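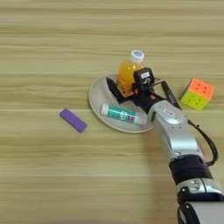 Clavomholm Opens Orders for Semach Tabletop Kit

Mon 13 April

Clavomholm today opened orders for Semach, a tabletop manipulation kit for teaching labs and small research groups. The kit includes a gripper, a wrist mount, cabling, control software and a box of small household and desk items to practice on. It is sold without an arm and bolts to most lightweight arms already in use.

"Most of our customers have an arm," said Harriet Nakamura, product lead at Clavomholm. "They were losing weeks getting a gripper and software to work together. We wanted them sorting objects on the first afternoon."

Semach comes with 525 recorded pick-and-place routines, which users can run as they are or edit. Objects can be moved between the open table and a shallow plate, and the position of each one can be saved and called up again for repeat runs.
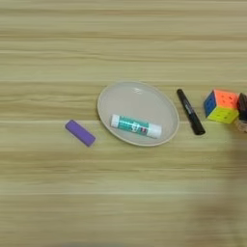 The practice items are ordinary things that can be replaced at any store. Xiomara Baptiste, who leads testing, said her team dropped specially molded test shapes early on. "A marker rolls and a bottle tips over. Students need to deal with that," she said.

The software runs on a standard laptop and does not need a network connection. Sessions are saved in an open format, and there is no yearly license fee.
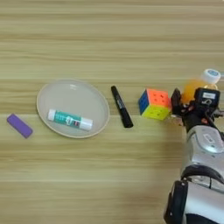
A trial version of the kit has been at the Abernathy training center since September, where trainees have logged 2000 sessions. Changes made after the trial include a shorter setup procedure and a printed guide for instructors.

The first production run is 600 kits. Orders placed this month will ship in four weeks. A spare parts pack is sold separately, and kits carry a two-year warranty on the gripper and mount.

Schools and labs can request a quote or a remote demonstration through the Clavomholm sales office.

Media contact: Hugo Rivas, Clavomholm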